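Home Products Advice Rooms Contact

Filed under: Home Care > Surfaces and Fittings

Caring for Matte Painted and Coated Surfaces

Drastanwood Household Advisory Service
Updated 17/03/2024

Matte finishes are now common on cabinet fronts, appliance housings, and utility room panels. They hide glare well, but they show finger marks and cleaning streaks more readily than gloss finishes do. The following guidance applies to most painted and coated surfaces in the home. Where the manufacturer has supplied care instructions, those instructions take precedence.

Routine cleaning

Remove loose dust with a dry microfiber cloth before any liquid is applied. Grit left on the surface will be dragged across it and may polish small areas to a visible shine.

Prepare a solution of 2 teaspoons of mild dish soap in a quart of lukewarm water. Dampen the cloth, wring it out thoroughly, and wipe in straight, overlapping strokes. Rinse with a second cloth dampened in plain water, then dry at once with a third. Most streaks are soap residue and can be removed by repeating the rinse.

Products to avoid

Abrasive powders, melamine sponges, and furniture polish should not be used on matte coatings. Glass cleaners containing ammonia may leave pale patches on darker colors. Residents who prefer a ready-made product should choose one labeled for matte surfaces and test it in a hidden spot for a full day.

Greasy marks

Apply the soap solution to the mark with a folded cloth and leave it for one minute. Blot and rinse. Do not scrub in circles.

Knobs, dials, and handles

Skin oils collect around fittings that are turned or pulled every day. Switch off the appliance and let it cool before cleaning its controls. Spray the cloth, never the fitting. A soft toothbrush, barely damp, will reach the joint between a knob and the panel behind it. Knobs should be pulled off only if the manual describes them as removable.

Cloths

Wash microfiber cloths separately from cotton towels and without fabric softener. A fresh cloth should be used once the old one begins to leave lint.

Shares: 300 | Comments: 2
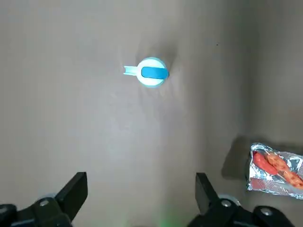
Suha Hamdan writes that the second rinse cleared the streaks on her cabinet doors, although she had to change the water halfway through, and asks whether distilled water would be better in an area with hard water.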